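Isgate Small Object Handling Study
Progress report, second period
Prepared by Maritza Alvarado for Bent Mikkelsen, Kerkine

Status

Work in this period covered fitting out the tabletop enclosure, settling the object list, and the first block of arrangement sessions. The enclosure and the object list are complete. The sessions are behind plan by 34 runs out of a planned 400. The shortfall comes from December, when the room was closed for electrical work and the replacement lamps from Marwat arrived after the closure ended. No change to the end date is requested.

Enclosure and table

The enclosure was lined in black fabric to reduce stray light. Sólveig Oddsson compared three fabrics under the working lamps and chose the one with the lowest sheen. The first fabric sagged after a week and was returned. Panels are now fixed at the top and sides and can be taken down for cleaning in 10 minutes.

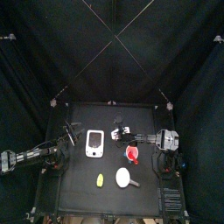

Table layout has been held fixed since the start of the sessions. Changes to the layout between runs were the main source of unusable results in the first period, and the procedure now allows no adjustment to the table during a block. The tabletop is black with a slightly raised dark border, and gray brackets sit at its two far corners, with another small one at the middle of the far edge. Positions are logged relative to the far left corner. The object set in use during the sessions has five items on the table at a time, a red-and-white cup among them. The cords crossing under the ceiling panel stay in place for the remainder of the study. Jytte Þorgeirsson checks them at the start of each block and enters the result in the room log.

Object list

The list was reduced after review with Soledad Garrido. Items with mirror finishes were removed, as were two that could not be bought again in the same form. Each remaining item has a spare in storage. Cups and small household items make up most of the list. Replacements are ordered through Prornetti, with delivery in two to three weeks.

Sessions

Nearly 300 runs have been reviewed and accepted. Rejected runs fall into two groups: wrong starting arrangement, and missing log entry. The first group has dropped since the printed layout sheets were put into use. The second has not, and the log form will be shortened before the next block.

Spending

Fabric, fittings and lamps came in under the amount set aside. The balance has been moved to object replacement within the same budget line. Staff time is on plan.

Next period

Complete the outstanding runs and start the second arrangement series. Sólveig Oddsson will repeat the light readings with the enclosure closed on all sides. A decision is needed from Kerkine on whether the spare objects should be kept at Isgate or returned when the study closes.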